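Eu tenho uma teoria, e já chateei meia família com ela: não há móvel mais subestimado numa casa (ou num escritório) do que o armário baixo com portas. Toda a gente fala de estantes. Fazem-se revistas inteiras sobre estantes! E o pobre do armário baixo ali encostado, a guardar tudo o que importa, sem uma única fotografia bonita no currículo.

Comecei a pensar nisto a sério em março, quando o Dong-hyun Won me pediu ajuda para decidir o que fazer com a papelada da Skemside. Ele queria prateleiras abertas, pretas, de parede a parede, com as pastas todas em pé e por cores. Vi o orçamento e ia caindo da cadeira. Eu disse-lhe logo que não. Quer dizer, disse-lhe que talvez, porque sou educada, mas passei o resto do sábado a mandar-lhe mensagens a explicar porque é que não.

O meu argumento é simples. Uma estante aberta obriga-nos a arrumar para os outros. Uma pessoa começa por alinhar as lombadas, depois compra caixas a condizer, depois já anda a esconder a pasta dos recibos porque é de um verde feio. Com um armário fechado, a pasta feia fica onde dá jeito e acabou-se a conversa. Fecha-se a porta e vai-se almoçar.

E há a questão das pastas deitadas, que me vale discussões há anos. A minha antiga chefe na Carnmont achava um crime. Para ela, pasta de argolas era em pé, lombada para fora, etiqueta à mesma altura, e ai de quem pousasse uma de lado. Pois eu deito-as. Quando são poucas, em pé não se aguentam: tombam, escorregam, as folhas ficam todas curvadas nas argolas, e lá se vai comprar um cerra-livros. Deitada, a pasta fica sossegada. Tira-se com uma mão, põe-se com a mesma mão.

Pastas azuis deitadas num armário de madeira clara, e eu não lhes mexia em nada:

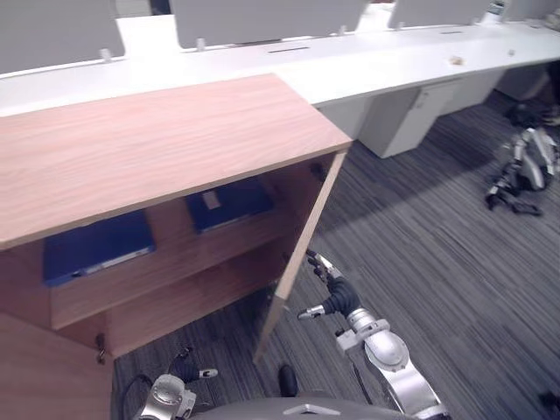
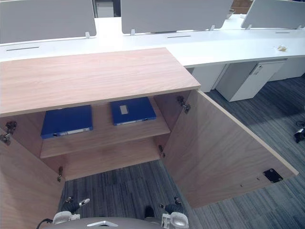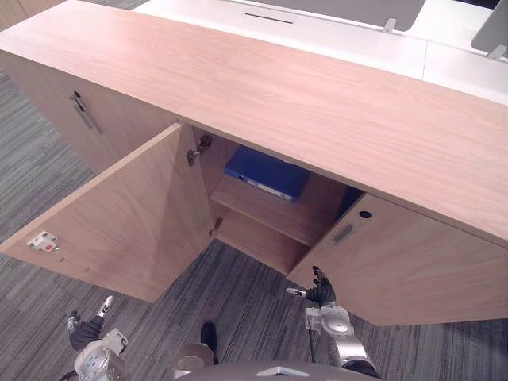
O Dong-hyun respondeu que aquilo era um desperdício de espaço. Tanta prateleira para tão pouca pasta! E eu percebo, a sério que percebo, porque fomos todos educados para encher. Compra-se um móvel e na semana seguinte já não cabe lá um envelope. Mas espaço livre dentro de um armário é a coisa mais luxuosa que há. É o sítio para onde vai a caixa que chega à última da hora, ou o casaco de alguém, ou aquele molho de folhas que ainda não sabemos se é para guardar ou para rasgar. Um armário cheio até cima já não serve para arrumar, serve para não abrir.

Em minha casa tenho um Plekavik comprado em segunda mão (pechincha, e veio com as dobradiças boas, que é a primeira coisa que se deve ver num móvel usado). Impus-me um limite: 12 pastas, nem mais uma. Quando quero meter a décima terceira, tenho de esvaziar outra. No ano passado rasguei 456 folhas de uma assentada, manuais de eletrodomésticos que já nem existem, extratos, uma garantia de um aspirador que dei à minha irmã. Contei-as porque tinha apostado com ela que não chegavam a 500. Ganhei por pouco e ela pagou o jantar.

Concedo uma coisa aos defensores da estante: o que não se vê, esquece-se. É verdade, e já me aconteceu pagar duas vezes o mesmo seguro por causa de um papel enfiado lá atrás. Mas para isso existem as etiquetas, e escrever uma etiqueta demora menos do que limpar o pó a uma estante. Ah, o pó! Nem falei do pó. Quem tem estantes abertas e não se queixa do pó, ou tem quem lho limpe ou não usa óculos.

Também não suporto portas de vidro, já agora. Têm os defeitos todos da estante e ainda ganham dedadas.

O Dong-hyun continua indeciso. Mandou-me ontem o catálogo da Salminen com uma estante assinalada a caneta e, duas páginas à frente, um armário baixo, de portas lisas, também assinalado, mas a lápis. Já lhe disse que fosse buscar a borracha e apagasse o outro, e ele lembrou-me que o outro estava a caneta. Fico à espera da encomenda.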